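I've had the Ellora two-arm kit from Jivia for 2 months now. It cost £3,511, and the clamps for the rail were another £70. Putting it together took a weekend, mostly because the cable guide skips a page.

For practice I use toy blocks and a white tray. Purple ones are the current job.
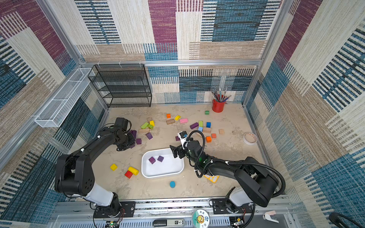 Davina Cairns asked whether one arm would do for a beginner. I think it would, and Jivia sells them singly. The second arm doubles the setting up, and I still calibrate both every morning.

Support has been decent. My one email, sent in July, got a reply by teatime.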